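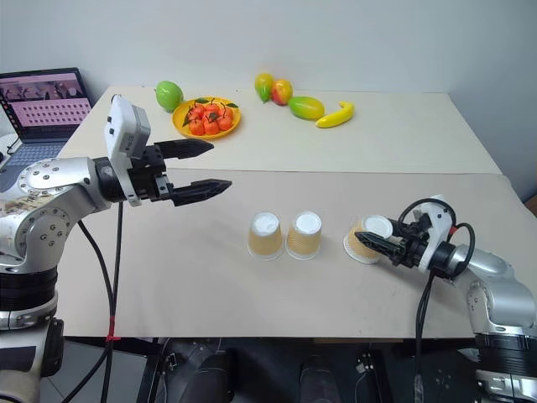
Lokon Bimanual Cups: Data Card and Collection Rules

Maintainer: Valbona Pavlović
Rules editor: Sebastian Furtună
Review: Roxana Ghiță, Ecaterina Văduva
Status: frozen in September; corrections only

Summary

Lokon Bimanual Cups is a set of 3,523 teleoperated episodes recorded with two arms at one table. The objects handled are paper cups. The set is meant for policy training and for checking that a recording procedure holds up when operators change. The rules below applied to every episode in the release. A recording that breaks one of them is a defect and should be reported.

Contents

Each episode holds:
- head view video
- joint positions and gripper opening for both arms
- one instruction in English
- operator code and shift code
- outcome flag (success, partial, abort)

Of the total, 3,000 episodes are in the training split. The remainder is held out. The split was made by shift, so no shift appears on both sides. Timestamps are in the clock of the recording machine. Joint data and video are aligned in export, and the raw offsets are kept in the Joluvix log that ships with each batch.

Workspace rules

W1. Cups start on the front section of the table. The rear section holds distractor objects only.

W2. Artificial fruit is used as distractors. Real fruit is not allowed, even for a single shift: it changes color and leaves marks.

W3. Distractors may be moved between shifts but not between episodes of the same shift.

W4. Cables at the wrists are tied and led down over the front edge. The operator moves both arms through the full working range before the first episode and watches the cables — not the grippers — while doing so. A cable that touches a cup during this check must be tied again.

W5. A dented cup is replaced. It does not go back into the stack.
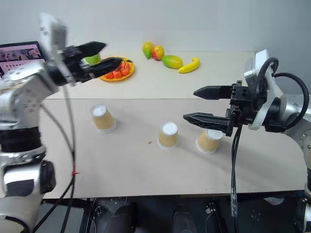 Operator rules

O1. No hands over the table while either arm is enabled. Resetting cups by hand requires both arms to be stopped.

O2. The stop button stays within reach of the operator's free hand. If a second person is present, that person has a separate button.

O3. Both grippers open before approach. Closing on a cup from above the base is allowed only if the instruction asks for it.

O4. The two grippers do not work on the same cup unless the episode is tagged "handover".

O5. A knocked-over cup does not end the episode. The operator may recover it with either arm, and the flag is then "partial" at best. Consuelo Pacheco asked for this rule after early batches were found to contain almost no recoveries.

Labeling

Instructions were written before recording and were not edited afterward. Outcome flags were set by the operator and checked by 2 reviewers working separately. Disagreements went to the rules editor.

Known issues

- Fast arm motion produces blur in the head view. Blurred episodes were kept.
- Objects behind a gripper may be hidden for long stretches. There is no visibility label.
- Reflections on the metal arm housings vary with the time of day. Shifts that started before 8 a.m. are tagged "early".
- Batches exported with the old Wovix converter have left and right gripper channels swapped. The loader corrects this when the converter field is present. Do not strip that field.

Out of scope

The set does not support claims about safe operation near people. O1 and O2 are site rules and do not replace a risk assessment of your own cell.

Changes

Release 2: W5 and O5 added, converter field made mandatory, duplicate aborts removed.

Reports go to the Grecu tracker under "cups-data". Include the episode number and the rule number.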